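Checked tablecloth for the long table: keep or change?
Home and Garden Talk > Tables, Linen and China

noura_a
Posted May 5, 2019

We do a tea for the allotment society twice a year and I've been given the table to sort out. I have one big cloth, white with dark grey and black lines, and a shelf of cups that don't match. Paper, clear plastic, glass and a couple of ceramic ones. My sister says the cloth is too busy for mixed cups and I should buy a plain one. The plain one I've seen is the Travetti in oatmeal, 700 by 800 in the brochure, which I assume is a misprint because that would barely cover a tray.

Does anyone use a check with odd cups? I'd like to keep the cloth if I can. It washes well and doesn't need much ironing.

Brynhildur R
Keep it. A check hides crumbs and tea drips. Plain oatmeal shows every ring and you'll be at the sink with it all evening.

What I would change is the paper cups if they have a pattern on them. Pattern on pattern is where it goes wrong.

majdi.chidiac
Disagree about the paper cups. If the colours are different enough it's fine. Brown on a grey check is fine. Black on a grey check isn't.

700 by 800 is probably millimetres, for a small café table. Fultard do the same thing on their labels. You want the next size up or the one after that.

noura_a
Thanks, millimetres makes sense. I've put a few bits on the cloth so you can see the colours together.

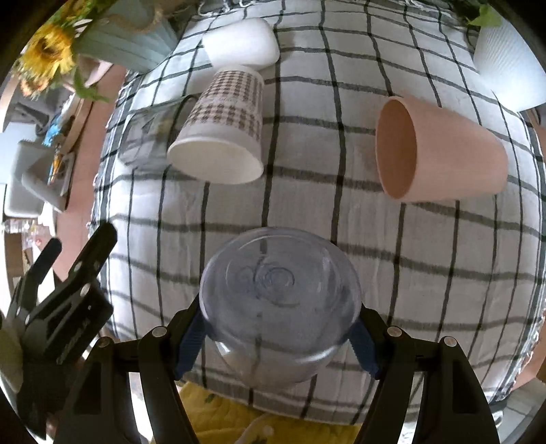 The cloth with some of the cups on it. Brown houndstooth is the paper one, pale pink is the ceramic.

The sunflower is artificial and sits beside the light blue pot with the twine. I was going to use it as the middle of the table but I'm not sure about it next to the pink.

Widad_Rawashdeh
The pink cup is lovely with that cloth. If you have more of those I'd use them for the speakers and give everyone else paper.

The houndstooth doesn't bother me. I thought it would from the replies above but brown and grey sit together all right.

Brynhildur R
I still say two patterns. The houndstooth is small and the check is large, so I'll allow it's better than two the same size. I'd sooner have plain white paper cups and let the cloth do the work. They're cheap enough.

majdi.chidiac
She's already got the brown ones. Why buy more?

Brynhildur R
She asked for opinions.

Dinh Dam
Practical point. Clear plastic is no good for tea, the thin sort goes soft. Keep it for squash and put it at the other end with the jug. I wouldn't put glass out at all if there are children coming. We lost a good few at the December do and had to sweep under every chair.

Also, what are you doing about the corners? On a long table the cloth slides when people lean on it. I use the Awwad clips, item 686 in their catalogue, 5 to a pack, which is a daft number for a table with four corners.

noura_a
I hadn't thought about it sliding. I'll look for the clips.

Children yes, so the glass can go back in the cupboard. Squash in the plastic sounds right.

Widad, there are only two ceramic ones and the other has a chip in the rim, so it would have to be one speaker.

Widad_Rawashdeh
One speaker it is then. What about the sunflower? I'd keep it. Yellow is fine with pink.

majdi.chidiac
Sunflower is too tall for the middle if people are meant to talk across it. End of the table, or next to the urn.

Brynhildur R
Agree with Majdi for once. End of the table. And real flowers if somebody on the allotments can spare some, you'd think they could.

noura_a
I'll ask at the gate. Cloth stays, brown cups stay, sunflower goes by the urn unless we get real ones. Does anyone know if the Cenow stain spray is safe on a woven check? There's an old beetroot mark near one hem.

Dinh Dam
Try it on the underside of the hem first. It took the colour out of a red napkin of mine but greys might be all right.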